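4.2 Planning the equipment purchase

When we sat down to plan the second round of household work, the first question was the one every small lab knows well, namely how much of the money ought to go into arms and how much into the cheaper tools that people carry in their own hands. We had inherited a draft budget from the pilot at Ranton, and it leaned heavily on fixed arms, with only a modest line for hand-held grippers and almost nothing for spares. Kianoush Jalali, who had looked after that pilot, was quite open with us that the draft had been written before anyone had tried folding clothes in a real bedroom, and he encouraged us to tear it up and start over (which we did, with his blessing and a good deal of his coffee).

The new plan began from the homes themselves. Laundry was the task our households asked for most, and it is a task that wanders: it starts at a basket or a line, moves to a bed or a couch, and ends in a drawer at the far end of the hall. A fixed arm would have needed a stand, a crate, a second person to carry it and a fair bit of goodwill from the family. A hand-held gripper goes wherever the person holding it goes. Figure 6 shows a bed being used as the work surface, with a folded black cloth right in front of the yellow fingers and a pile of clothes, folded jeans among them, further back on the spread.

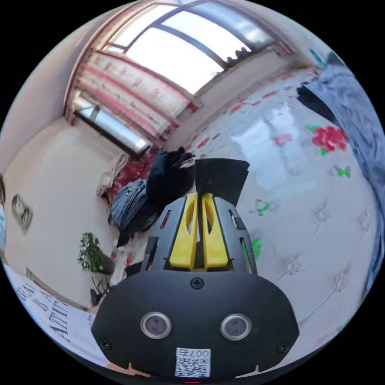 Vol. 37, No. 2, p. 172

Figure 6. Hand-held gripper at a bedside in one of the participating homes. The two lenses are set side by side in the base, beneath the finger housing.

Bedding deserves a word of its own, as it had more influence on our spending than we had expected. The spread in Figure 6 is white, glossy and quilted, with roses and butterflies printed on it, and a good many of the beds we were offered were every bit as cheerful. We were very glad of them! Still, a shiny pale cover by a bright window is a demanding background for any camera, and dark clothing on top of it is more demanding again. We had pencilled in money for portable lights and grey backing sheets, so that every home would look more or less alike. After talking it over with Niloufar Nazari, who handled the visits, we struck both items out and put the money toward longer stays in each home, on the view that the variety was worth more to us than the tidiness.

For the grippers we asked for quotes from Hetport and from Doležal. The Hetport offer was the lower of the two per unit, but finger sets were sold only with a complete housing, and our pilot notes suggested that fingers would be the first thing to wear. Doležal priced fingers, screws and housings separately and was willing to hold the quote until the end of February, which suited the rather slow pace of our purchasing office. In the end we ordered 52 units and 97 spare finger sets, and we set the remainder aside for batteries, carrying cases and repairs. Marwa Lamrani kept the register, in which every unit was entered by its label, and the order was signed off on 11/07/2021.

One fixed arm stayed in the plan. It lives in the workshop at Jusov, where Mehrangiz Najafi uses it to replay folds recorded in the homes, and we would not want a reader to take our leaning toward hand tools as a complaint about it. Our feeling is simply that a group with a budget like ours can share an arm quite comfortably, whereas sharing grippers between households meant a great deal of driving, and on two occasions a cancelled visit when a case was still at the other end of town.

We would also suggest budgeting for people's time more generously than we did. Charging, wiping down and checking lenses took up a good part of each morning, and none of it appeared in our first spreadsheet. Parisa Rostami has since added a line for it, and the revised template is the one we used for the kitchen visits described in Section 4.3.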